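Sorting Small Household Items on a Bed: Grouping, Order and Storage

Project report, home organization module
Author: Stamatia Theodorakopoulos
Submitted Sun 18 December

1. Work surface

The items were laid out on a bed covered with a blue checked sheet. A bed was chosen over a desk for its size. The grid printed on the sheet was used as a rough guide to spacing.

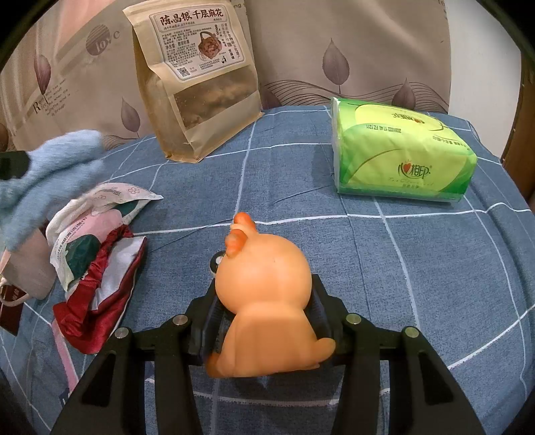
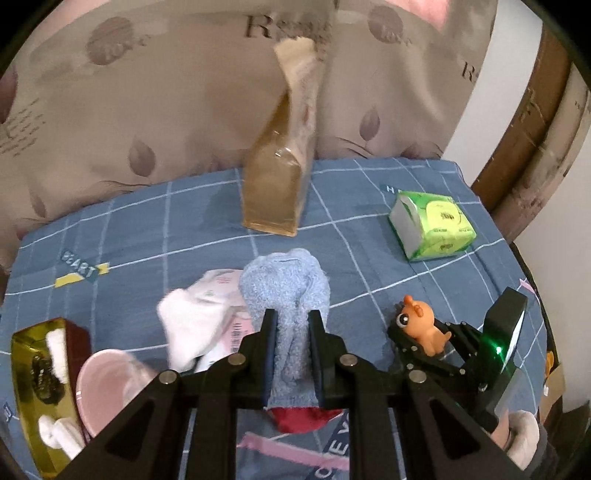
Figure 1 (first picture) and Figure 2 (second picture). The orange toy and the fuzzy light-blue item on the checked sheet, with snack packaging nearby.

2. Aim

The project compared 2 ways of sorting a mixed group of small items before storage. Method A sorts by material: fabric, paper, plastic film, rubber. Method B sorts by where the item will be kept: food shelf, clothes drawer, bedside, waste. The question was which method leaves fewer items without a group at the end of a run.

3. Items

The set was made up of things that tend to collect in a shared bedroom. It included packaged food, a pack of tissues, soft textile items, wrappers and a small toy. The snack pouch in Figure 1 has a label reading "陈昌银 千层麻花" and a drawing of twisted dough snacks in a woven basket. It stands up without support, so it was treated as a rigid item for spacing. The tissues in the same figure, marked "心相印", are in a bright green plastic pack. Under Method A the pack was entered as plastic film, although the contents are paper. This rule was fixed before the first run: the outer layer decides the material.

The toy is orange rubber with a round head. In Figure 2 its large black-and-white eyes are visible. It was the only rubber item in the set and formed a group of one under Method A.

4. Procedure

Each method was run 3 times. Before every run the items were mixed by hand and spread across the middle of the sheet. Sorting was done one item at a time, in any order. An item that could not be placed was moved to the foot of the bed and entered as unplaced. Groups were then transferred to storage boxes from Zimonex. Flat items went into a Brindura drawer insert. The larger box was rated by the seller for 800 grams per tray, and no tray was loaded past that rating.

Soft items were handled last. They do not keep their shape when set down, and in the trial run they covered smaller things. Empty wrappers were flattened and placed in a paper bag.

5. Results

Method A placed every item in all runs. The groups were uneven, with plastic film much larger than the rest. Food and tissues ended up together in that group and had to be separated again before storage.

Method B left 2 items unplaced in the first run, the toy and one textile item. Both were assigned to the bedside group for the remaining runs, and no further items were left over. No second sort was needed before boxing.

6. Discussion

Method A is easier to apply without knowing the room. The material of the outer layer can be judged by touch or sight. Its groups do not match the storage, and this adds a step.

Method B depends on a list of storage places agreed on in advance. Đorđević's course notes recommend writing this list before any item is picked up. In the first run the list was incomplete, which explains the unplaced items.

Run times were not recorded. A timed repeat is planned for August with the Druturach shelf unit in place of the boxes.

7. Storage list used from the second run of Method B

Food shelf: sealed snacks
Clothes drawer: gloves, socks, folded fabric
Bedside: tissues, toy, one textile item
Waste: empty wrappers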